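Two hands, no robot: a month with the Tranero kit

The Fortin workshop is up a flight of stairs behind a bakery, and by ten in the morning the whole place smells of buns. Stellan Wallin was already packing a bag when I got there. He had been at it since eight and seemed delighted with the job.

Tranero is the hand-held kit Fortin began renting out in September, and I've been looking forward to trying it ever since. You get a pair of grippers, a camera, chargers and a case that just about fits in an overhead locker. You pick up the grippers, do a chore with them, and the recordings go off to train a robot arm to do the same chore later. Anyone can learn to use them in a morning (I managed it before lunch, and I am clumsy).

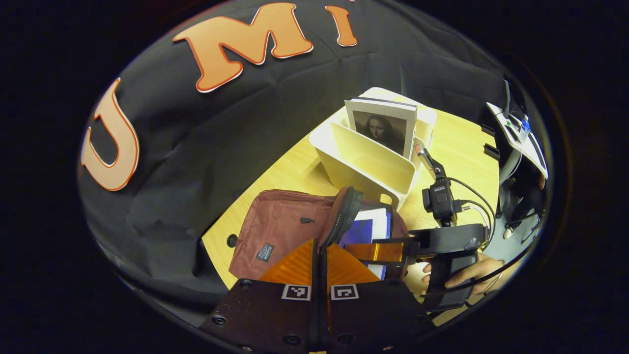
Bags are the task Wallin likes best. Cloth sags, zips wander, and whatever you're putting in has to be coaxed past the edge of the opening, so one gripper alone soon gets into trouble. With a pair you can steady things on one side and work on the other, and after 11 goes I'd stopped thinking about my wrists at all! The soft finger pads are lovely. They give a little when they touch something, and you feel it in your palm.

I do have grumbles. The cables get in the way when you reach across yourself, and my forearms ached after 16 minutes without a break. The software, called Zondovo, is quick at sorting good takes from bad but hides the delete button two menus down. Wallin says a new version is coming.

Rental is by the month, and Fortin suggests 1000 takes for a new task. That sounds like a lot until you get into the rhythm of it. Irnireo, a small packing firm that had the kit before me, kept it for a second month.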